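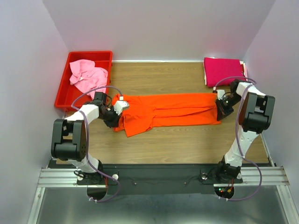

整理台：橙色衣物摊在台面中间，左后角为红色收纳箱，右后角为叠好的洋红色布件。

Trillow 旧衣周转部 九月例会纪要

地点：Bunstead 楼二层整理间隔壁会议室
时间：下午2点开始
主持：Osian Hopkin
出席：收件组、整理组、出库组各组组长，仓储协调员
缺席：门店联络员（已书面提交意见，见第五项）
记录：整理组

一、上次纪要确认

上次纪要第四项中“浅色件单独装袋”一句，出库组提出应为“浅色件单独装箱”。改后通过，无其他意见。

上次遗留的两件事：
更换整理间门口地垫，已完成。
向 Stergiou 询问布标签的最小起订量，对方已回复，数量比我们一季的用量大，转到本次第四项讨论。

二、收件与积压情况

收件组报告，上月登记入库879件，其中童装和薄上衣占多数。外套到货比往年晚，预计下个月才会集中送来。登记表有几页没有填写材质一栏，收件组会补齐，补不出来的统一写“未标明”。

整理组反映，积压主要出在薄的针织类和长袖类，这两类摊平费时间，袖子和裤腿容易拧在里面。主持人问是否需要加一张台子。整理组认为台面够用，慢在换人以后叠法不一样，后面的人还要重新拆开。仓储协调员同意这个判断，上架时同一格里常有宽有窄，叠到第三层就歪了。

三、叠放方法

这一项讨论时间最长，结论如下。

1. 长袖上衣和长裤先横向拉直，在台面中间理成长条，再往里折。两端要拉平，垂下来的部分最后收。收件组提出横放占地方，旁边的东西会被碰到。整理组回复，收纳箱和已叠好的件都靠里侧的角落放，中间留空，目前这样做没有问题。

2. 叠好的件按颜色叠放，深色或鲜色在上，白色在下。出库组问是否会染色，整理组说入库件在收件环节已经做过处理，叠放时间也短。出库组保留意见，要求浅色件叠放不过夜。会上同意照此执行。

3. 未叠的件放进红色收纳箱，不要与叠好的件放在同一侧。箱口外面不应搭着衣物，搭出来的顺手收回去。

4. 下摆和折边一律朝上，方便出库组查看缝线。整理组拿橙色件作样：上层折边压在下层之上，两道平行的浅色缝线从折边一直延到下层，左侧边缘对齐到基本竖直，下端留圆折，不用手压出死折。缝线旁若有小黑点一类的痕迹，先记在单子上，由出库组判断是线头还是污渍，整理组不自行处理。

5. 上下两层的边不要求完全重合，上层比下层略往里收一点可以接受。出库组原来的要求是完全对齐，讨论后撤回。

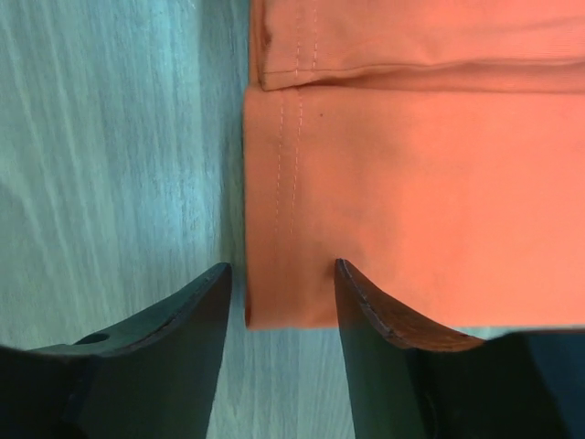

四、标签与耗材

Stergiou 报来的布标签起订量偏大，且只能按整卷供货。仓储协调员建议继续用纸吊牌，等外套季过后再算一次。收件组不赞成，理由是纸吊牌在箱子里容易折断，上月补打了不少。

主持人提议折中：外套和厚裤子用布标签，其余照旧用纸吊牌。整理组询问布标签缝在哪里，会上没有定，由收件组与出库组下次会前商量出一个位置，要求不能压住原有的下摆缝线。

Grusel 的折叠板试用结束。整理组的意见是，板子对衬衫有帮助，对没有衣领的软料帮助不大，抽板时布料会跟着走。出库组希望留下一块给新人练手。决定保留一块，其余退回。

垃圾袋和无尘布按原数量续订，不另行讨论。

五、门店联络员书面意见

门店联络员来信提了几点，主持人宣读。

第一，门店拆箱时发现有的件外面看着整齐，打开后里面是团着的，袖子没有理出来。整理组承认有这种情况，多发生在临下班前。今后每箱抽看一件，由装箱的人自己抽，发现团着的就整箱重看。

第二，橙色和红色一类的件，门店反映不好辨认正反面。整理组说辨认时主要看缝线，找到双层的折边，顺着浅色缝线往下捋，正反就分得出来。布料团在桌面上的时候，折边常常跟着拧进褶子里，要先把它找出来，再去拉别的地方。

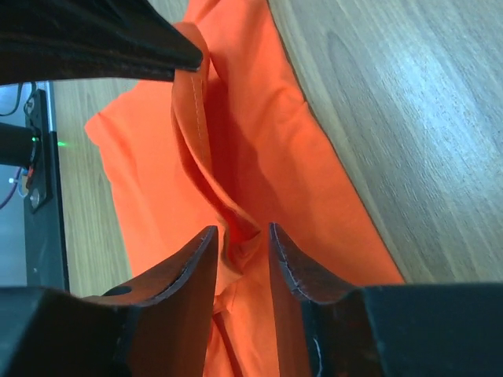
新来的同事习惯先抓住中间提起来抖，这样折边更难找，整理组会在带教时说明。软料被夹捏过的位置会留下褶子，用手掌从褶子往两边推平即可，不需要每件都送去熨。出库组问推不平的怎么办，整理组说单独放一摞，攒够了一起送。

第三，希望箱外写明颜色。出库组认为可行，箱签上本来就有空栏，从下一批开始填写。颜色名称用简单的说法，橙、粉、洋红、白等，不写深浅。收件组提醒洋红和粉要分开写，两种颜色在登记表上经常混。

六、整理间使用

整理间下午3点以后常有人借道去后面的储物间，门开着，布屑会吹到台面上。仓储协调员去和楼层管理处说一下，看储物间能否改走另一侧的门。

台面每次换班前擦一遍。换班交接预留30分钟，前半段收尾，后半段清点箱子并交单，这段时间不再开新箱。收件组担心会影响当天的进度，主持人说先试到下次例会，届时看登记表再定。

台灯坏了一只，已报修，还没有人来。

七、待办

补齐登记表材质栏：收件组
商定布标签位置：收件组、出库组
退回 Grusel 折叠板并保留一块：仓储协调员
写一页叠放说明，贴在整理台旁：整理组
箱签增加颜色：出库组
询问储物间走门事宜：仓储协调员
回复门店联络员：Osian Hopkin

八、其他

出库组提出下次例会改到上午开，整理组上午人手紧，不同意。时间不变。

下次例会先讨论外套季的货架安排，请各组提前把需要的格数报给仓储协调员。

会议于下午4点20分结束。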